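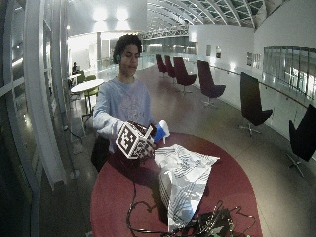 At the round table, cube in one hand, blue and white piece in the other.

October, notebook 12
Shrinkage and color bleed, Nimdale cotton

Started 8:40. Kamol had cut the squares the night before and left them in the drawer, marked in pencil. All of them are 400 mm on a side, hemmed on two edges only. I stitched the measuring marks in black polyester thread, 336 mm apart, so they will not fade the way the pen marks did on the Rellel cloth last time.

Wash 1 at 40 degrees, normal spin, Keno powder, one level scoop. Nothing else in the drum. Line dried indoors, then left flat under the board for an hour before measuring.

Lengthwise the marks had come in by 9 mm on the worst square and 6 on the best. Widthwise hardly anything, 1 or 2 mm, and I would not swear to the 1. Kulap measured the same squares without seeing my numbers and got the same to within a millimeter, except square D, where she had read from the wrong side of the stitch. We read from the inside edge. I have written that on the lid of the ruler box.

The undyed strip sewn to square B picked up a little navy along the seam. It is very faint and only shows by the window.

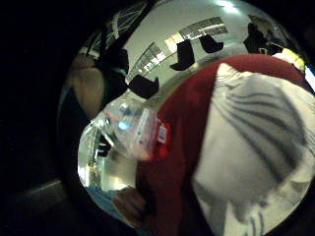
Wash 2

Same settings, no pressing. Lost another 2 mm lengthwise across the board. I had expected more. The hems are starting to pucker because the sewing thread is not moving with the cloth, and that makes the corners hard to lay flat. For the next batch leave all four edges raw and overlock them.

No new color on the strip. Either the loose dye came out in the first wash or the strip has taken what it is going to take. Should sew on a fresh strip to find out.

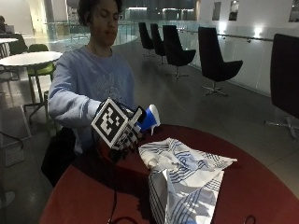 Kulap thinks the water is a factor. The supply in this building is hard, and the mill at Intarasuk does its own tests with softened water. We do not have their sheet, only the shrinkage figure on the label, and it does not say after how many washes. Kamol will write and ask.

Also tried one square in the tumble dryer, low heat, out after about 25 minutes. Shrinkage much worse, 15 mm, and the hand is stiffer. Kept it apart from the others and marked it T.

To do
Fresh undyed strips on B and C
Wash 3 to 5 without measuring in between
Weigh squares before and after (scale needs a new battery)
Ask Kamol for the roll number, the tag came off

Stopped 4:15. Squares are on the top rack, drying. Do not fold them.

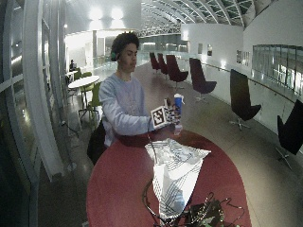 Red table, with the marker card and the blue bottle with the white cap.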